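Pridport finger kit review: what we bought, what it cost us, and would we buy again?

I put off buying new fingers for our gripper for most of last year. The old ones sort of worked, the budget was tight, and every time I sat down to price things up I ended up looking at whole new grippers and scaring myself. Then November came, I had a bit of money left that had to be spent or handed back, and I ordered the Pridport finger kit from Relley. We've had it on the arm ever since, so I figure I've earned the right to an opinion!

First the money, because that's what I wanted to read and couldn't find. I set aside one line in the budget for fingers and one for everything that goes with fingers, and I'm so glad I did. Spare screws, a decent driver, a mounting plate for the older wrist, shipping, a half day of my own time to redo the settings – it adds up to more than you'd think. I had allowed 30 percent on top of the kit price for that stuff and ended up at 31, so I'm feeling pretty smug about that one.

The kit came in 3 days. Fitting it was easy enough once I'd found the right driver, though the printed instructions are tiny and one of the drawings is upside down (I went back and forth on that for longer than I'd like to admit). Getting the two sides to line up took me five tries. Relley's support answered my email the same evening, and they were nice about it.

We use the arm low down most of the time, picking small things up off the floor, so what I cared about was the shape at the tips and how well I could tell the fingers apart from whatever was behind them. Ours is an old parquet floor, all browns and oranges, and the previous fingers were black and just vanished over the dark blocks. 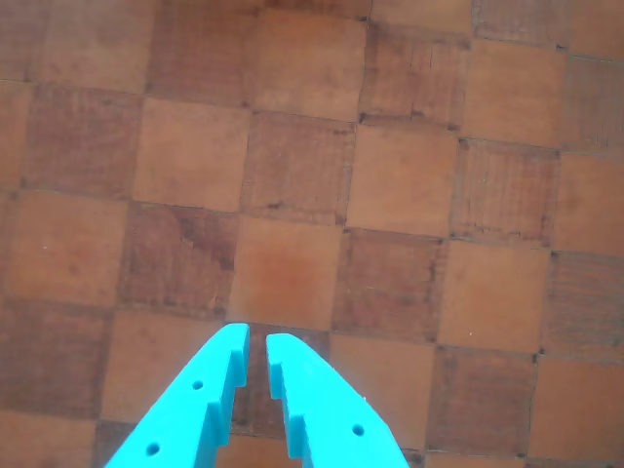

Turquoise fingers, slightly open over the parquet.

I love the color. I thought it was a silly thing to pay extra for and I was wrong. I can glance at the video from across the room and know where the tips are, and that alone has saved me a lot of squinting.

The stepped inner edges I'm less sure about. They're great on anything with a bit of give, like a sponge or a rolled-up cloth. On flat, thin things I still get drops, and crumbs and lint collect in the notches, so plan on keeping an old toothbrush nearby. If most of your work is cards or coins I'd look hard at the Aksoy fingers instead. They cost more, but they come with smooth pads, and a lab down the hall from us swears by them. I also priced the Husis set, but they only sell it as a bundle with their own gripper, and that would have eaten the rest of my year.

One more thing on planning: order the spare pair at the same time. I didn't, and paid shipping twice. Put fingers down as something you'll replace, same as brushes or filters, and ask for a line every year. It's a much easier conversation than going back in the spring with your hat in your hand.

I'm giving it 4 stars out of 5. The missing one is for the instructions and the lint. I've already put another pair in next year's budget, same color.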